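Swapping a hard drive in an old desktop: your questions
Grernside Repair Bench, FAQ

Do I need a kit?
Probably not. Shops like selling the Tudix bay kit, but most older cases already have a carrier or caddy inside. Look before you pay.

What does a carrier look like?
Ours is flat, grey and plain, with two slots moulded into the face.

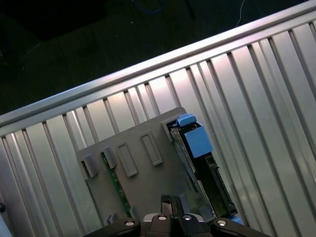
Grey plastic carrier on ribbed aluminium

Which cables matter?
Two - data and power. The blue one in our case is SATA data, and the black plug with red, yellow and black wires is power. Pull the plugs, never the wires. I don't believe anyone who says tugging is fine.
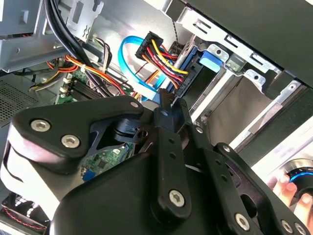 Are blue plastic parts always release tabs?
So they say. I'd check the manual first, as makers don't all stick to it. Look at the underside too: the green circuit board is easily knocked, so hold the drive by its sides. 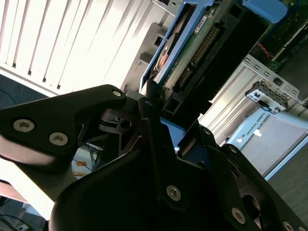
If a caddy won't slide, stop and look for a catch. Forcing it is how tabs get snapped, whatever the Skindbridge forum tells you.

Will a new drive make the machine quick?
Quicker, perhaps. I wouldn't trust "10 times faster" on a box. Copy your files first and test the copy.

Can I put the drive down on metal?
With the power off and the drive unplugged, I would still rather use an antistatic mat. Bare boards and metal don't mix well.

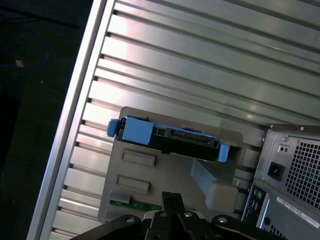 Page last changed: November 5, 2024

Is it worth paying for data wiping?
Only if the drive has failed. A working one can be wiped at home with free software, left to run overnight.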